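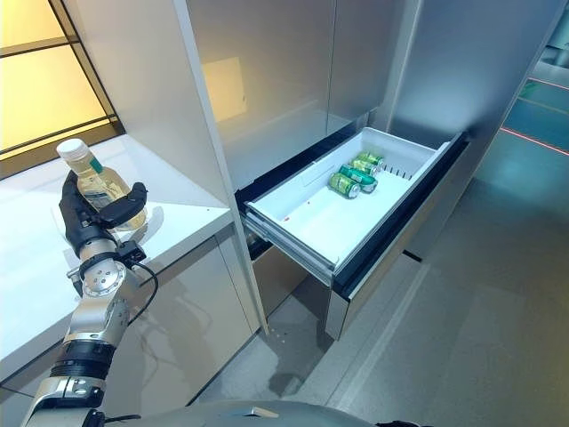 Shared kitchen, 2nd floor - bottle over the counter, bottom drawer open

Sellthorpe House Users Group
Minutes, 2025-01-16
Present: 9. Apologies: 3. Quorum ok.

1. Last minutes
Taken as read. One correction, the boiler quote was for Clitia's side of the building, not ours. Agreed.

2. Kitchen - drinks and the fridge
Most of the meeting went on this. Drinks are still being left out on the counter when the drawer has room. Bottles especially. Cans tend to get put away, bottles get parked by the window and forgotten until someone wants to chop something.

Agreed:
- drinks go in the bottom drawer, cans lying down, bottles wherever they fit without forcing
- drawer gets shut properly, all the way in, after each use
- counter clear by end of day
- anything opened gets a name and goes in the door, not the drawer

Question raised whether the drawer is cold enough or too cold for drinks. Setting not known to anyone present. Manual is on the Verkotik site apparently, to be looked up before next time. No cans with fizz in until we know, existing ones to be checked and moved up if need be. 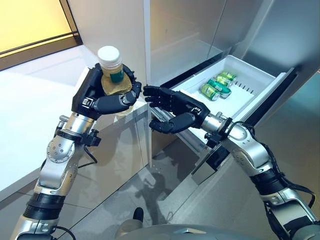
Cordier's office asked for it to be minuted that they never agreed to share the drawer, they had understood the bottom one was theirs for lunches and the drinks were to go on the upper shelves. Would give it up if they got a shelf in return. Some discussion. Lunches are there three days at most, drinks all week. Middle shelf left hand side offered to Cordier, accepted, to be labelled.

3. Kitty
Stands at 200 dollars after the December order. Proposal to switch to a smaller order more often so it all fits. For: less clutter, nothing piled on the floor. Against: more trips, and delivery is only free over a certain amount. Vote put off to March. 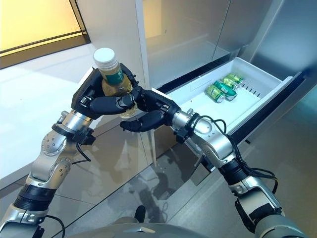

Ordering itself needs sorting before then. Last two orders were doubled up as both offices thought it was their turn. From now on one sheet, on the wall by the door, you write what you want and cross it off when its bought. Mixed order to continue, the tea bottles and the green cans both get drunk so no reason to drop either. With cans laid on their sides like they are now there is a decent bit of drawer left over, so try bottles next to them first before saying its full. If a bottle really won't go in, upper shelves.

4. Cleaning
Drawer to be emptied and wiped out once a month, runners as well - crumbs get in there and it sticks. Vent slots down the inside wall to be left clear, no bags pushed up against them. White counter marks easily, use the soft cloth not the green scourer. New cloths needed, add to the sheet.
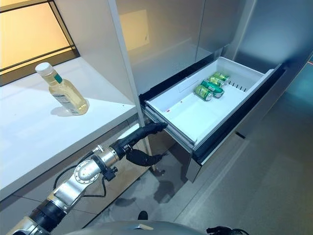 Also the floor under the counter, gets missed evry week. Contract cleaners only do the middle. Ask Clitia if their side has the same trouble before we complain, better to go in together.

5. Recycling
Cans and plastic in the same bin for now. Caps on. Bin lid is broken, new one on order, 13 dollars, out of the kitty. Agreed without a vote.

6. AOB
Window catch stiff again. Reported.
Blinds - no news.
Request for a second kettle, refused, no socket.

Actions
Fridge manual and setting - Cordier
Sheet by the door - Sellthorpe front desk
Shelf label - Cordier
Email to Clitia re floor - front desk

Next meeting in March, same room, date to be sent round.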